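Spirits Service, Unit 7: Tasting Whiskey
Instructor: Deolinda Antunes
Handout, January 29, 2025

1. Nosing
Pour a small measure and let it stand before you nose it. Keep your mouth slightly open and bring the glass up slowly. Write down the first smell you can name, even if it seems odd — bread and wet hay are both fine.
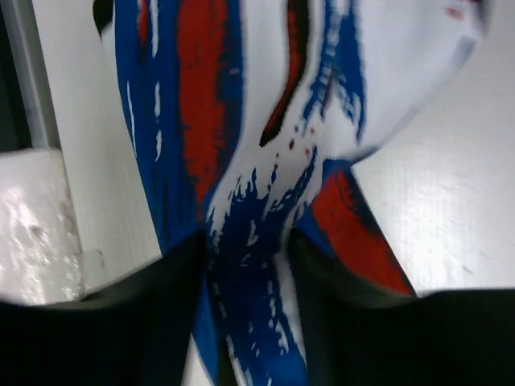 2. Adding water
Taste it neat first. Then add water 2 drops at a time and nose again. Cask strength pours, 54 percent and up, usually need more.

For next class: read the Quintero chapter on rye and bring your tasting sheet.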